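La main, la pince et le pinceau

Chez Wovus, on compare des préhenseurs comme d'autres comparent des vins : longuement, et avec beaucoup de mauvaise foi.

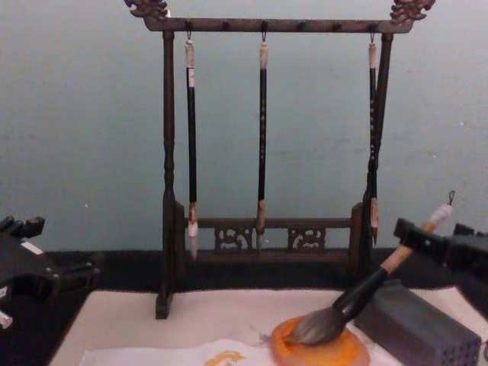

Vesna Angelovski essaie des pinces depuis si longtemps qu'elle en parle comme de vieilles connaissances, avec leurs humeurs et leurs petites lâchetés. Ce printemps, elle a décidé de départager deux modèles, la Drorkix et la Brorkex, sur un terrain où les fiches techniques ne disent à peu près rien — la calligraphie. Pas de pièces métalliques ni de cubes en mousse, donc, mais un support en bois brun sombre aux extrémités sculptées, des pinceaux suspendus par leur petite boucle, un feutre blanc, une feuille fine qui se froisse pour un rien. Le gros pinceau, surtout, donne du fil à retordre : quand la pince le tient par le haut, de biais, et que la touffe s'écrase sur la coupelle orange, tout se joue dans l'appui. Trop fort, les poils s'ouvrent en éventail ; trop léger, l'encre reste où elle est.

« Un pinceau, ça vous répond tout de suite », m'explique-t-elle en me servant un café que je n'avais pas demandé mais qui tombait fort bien. Elle a mené 247 prises avec la Drorkix et 237 avec la Brorkex, l'écart venant d'un câble qui a lâché un vendredi soir et que personne n'a eu le courage de remplacer avant le week-end. La première serre franchement, parfois un peu trop à mon goût de profane. La seconde a des doigts plus souples, elle épouse mieux le manche, mais elle laisse le pinceau pivoter dès qu'on incline le poignet, et il faut alors reposer et reprendre.

Krum Đorđević, qui s'occupe du contrôleur, tient obstinément pour la Brorkex. Selon lui, le pivotement se corrige par logiciel, et il m'a montré sur son écran des courbes de couple très jolies (je n'en ai pas compris la moitié, je l'avoue, mais il les commentait avec tant de bonheur que je n'ai pas osé l'interrompre). Il a ramené le retard de la boucle à 3 millisecondes au mois de mai, après 40 jours passés à traquer un défaut dans le filtre. Vesna lui répond qu'une pince qui a besoin d'un bon programmeur pour tenir un bout de bois reste une pince médiocre. Ils ont cette conversation, je crois, tous les matins.

Le prochain essai portera sur les pinceaux fins, dont le manche offre bien moins de prise, et l'atelier attend pour cela des doigts rainurés commandés chez Kılıçarslan. Vesna penche pour la Drorkix. Krum a déjà réécrit son filtre.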